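### 4. Checking the wrist camera (Colberg cell)

The Amico quick-start says the camera focuses itself at any distance. Don't take its word for it.

1. Jog the arm at low speed to position 341.
2. Open the live view and wait 100 seconds.
3. Save a still before you touch any setting.
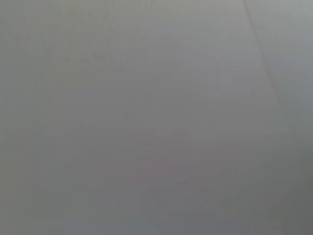
A soft gray view with no sharp detail is no use for calibration, whatever the status light says. The software will still offer you a "pass" - ignore it.

4. Back the arm off 196 mm and save a second still.
5. Compare the 2. If neither is sharp, stop and check the lens mount.

**Caution:** Lock out the arm before reaching for the camera. The pause button is not a lockout.

**Note:** Auto-correct supposedly fixes soft views. Reece Rudd has yet to see it do so.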